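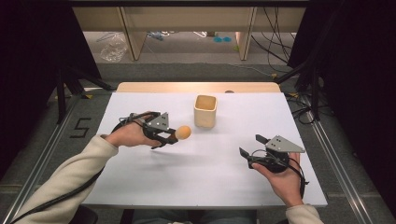 3.2 Household sorting and the shared table

By Jabłońska | September
Print | E-mail this article
Shares 63 | Comments 3

Households in the Mirnero sample did most of their sorting in the kitchen, and most of it after the evening meal. We had expected the hallway. The hallway bins handed out by the Tindance scheme were used for coats, umbrellas, post — in a few homes for shoes. Food scraps stayed near the sink, in whatever pot or tub was to hand.

Diaries were kept by 200 households in Mirnero and 300 in Vellormont. Same form in both towns, same wording, one page per day. Returns from Vellormont were thinner in the second week and we have not tried to fill the gaps. Where a page was left blank it is treated as missing, not as a day with no waste. This matters for peelings and tea leaves, which people forget to write down, and less for bottles, which they dont.

Three habits come up again and again in the notes at the foot of the page. First, clearing the table straight into one bowl and sorting the bowl later. Second, leaving the sorting to whoever washes up. Third, keeping "good" scraps apart for hens or a neighbour's compost heap. The third was far more common in Mirnero, where gardens are larger and the kerbside round comes every other week.

Figure 4. Share of diary pages that mention sorting, by hour of the day, both towns. Late evening peak is higher in Mirnero.

The evening peak in Figure 4 is sharp, starting at 7 pm and gone by 9. Morning sorting hardly shows at all. Weekends are flatter and we leave them out of the rest of this section. In Vellormont there is a small second rise at midday, mostly from homes with someone retired or working from home.

Leaflets made little difference that we could find. Of the follow-up calls, 63 were with homes that had kept the leaflet, and their pages look much like everyone elses. Several people had it pinned up but could not say which colour lid was for card. Lid colours had changed the year before — a fair few were still going by the old ones.

What did seem to matter was distance. Homes with the scraps tub within reach of the table reported more food waste kept apart, in both towns and in flats as well as houses. Small flats did rather well here. We can't rule out that keener sorters simply put the tub closer, and the diary has no question on this. It should of had one.

Smell was the main complaint, then fruit flies, then the liners splitting. Costs are taken up in 3.3.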